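The Board on the Table
In Brolosville, first lessons in handwriting have returned to a plain surface and a black marker

The Wister Reading Room occupies the ground floor of a brick building put up in 1875 on the main street of Brolosville. It was first a feed store, later an insurance office, and for the last several years a place where children and adults come to learn to read and write. The room is furnished simply. There are low shelves under the windows, a long row of coat hooks, and tables set far enough apart that two people can work at each without disturbing their neighbors.

What visitors tend to notice first is that the whiteboards are not on the walls. The Reading Room owns 67 of them, and nearly all are used lying flat. A learner sits down, takes a board from the rack by the door, and writes on it as one would write on a sheet of paper.

The practice began in February, when the writing program was revised. Under the earlier plan, beginners copied letters from a large board at the front of the room. Instructors had observed that many of them lost their place in the time it took to look up, look down, and pick up the pencil again. A letter drawn on a vertical surface by a standing adult also calls for a different movement of the arm than a letter drawn at a desk. The revised plan places the model and the copy on the same board, within reach of the same hand.

Lessons open with a single letter in its two forms. The instructor writes the capital, names it, and writes the small letter beside it. The learner is then asked to trace both with a finger held just above the surface, and only afterward to take up the marker. No lines are ruled on the boards at this stage. Spacing and height are taken up in the fourth week, once the shapes are secure.

The choice of the small "a" was the subject of some discussion. Printed books generally show the two-story form, with a hook over the bowl, and a number of parents asked why their children were being taught something else. The program settled on the single-story form for writing and introduces the printed form separately, as a letter to be recognized. The rounded shape is closer to "d," "g," and "q," and a learner who can close the loop of one has made a good start on the others.

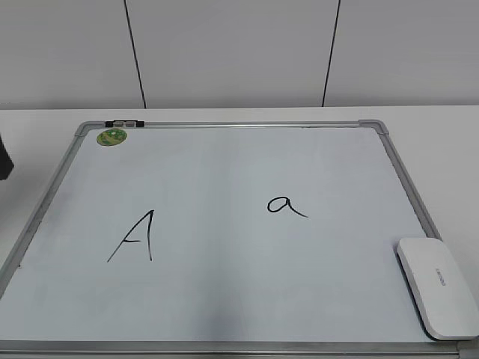 Equipment and Upkeep

The program's equipment list is short: a framed board, a black marker, an eraser, and magnets for holding up a word card when one is needed. Colored markers are kept in the office and brought out for spelling work. Boards are wiped at the end of every lesson and washed with a damp cloth on Wednesday, when the room is closed to the public. Marks left for several days are harder to remove, and the staff has asked evening groups not to leave work standing overnight.

Last year the Reading Room spent $578 on markers, erasers, and replacement boards, a sum met in full by the Salminen Fund, which supports small educational programs in the county. Paper is still bought, though in smaller amounts. Learners move to it when they are ready to keep what they have written – usually a name and address first, then a short letter to someone they know.

Enrollment across the children's and adult sections stands at 400. The adult section has grown the faster of the two, and its members work from the same boards and in the same order as the children. Instructors report that adults are often more willing to attempt a difficult letter when it can be wiped away at once. Several have asked to take a board home, and a lending shelf is to open in the fall.

A second site is planned for Clindimness, where the township has offered two rooms above the post office. The tables there are narrower than those in Brolosville, and smaller boards will be ordered to suit them. Registration for the new site will be handled at the Brolosville desk until the rooms are ready.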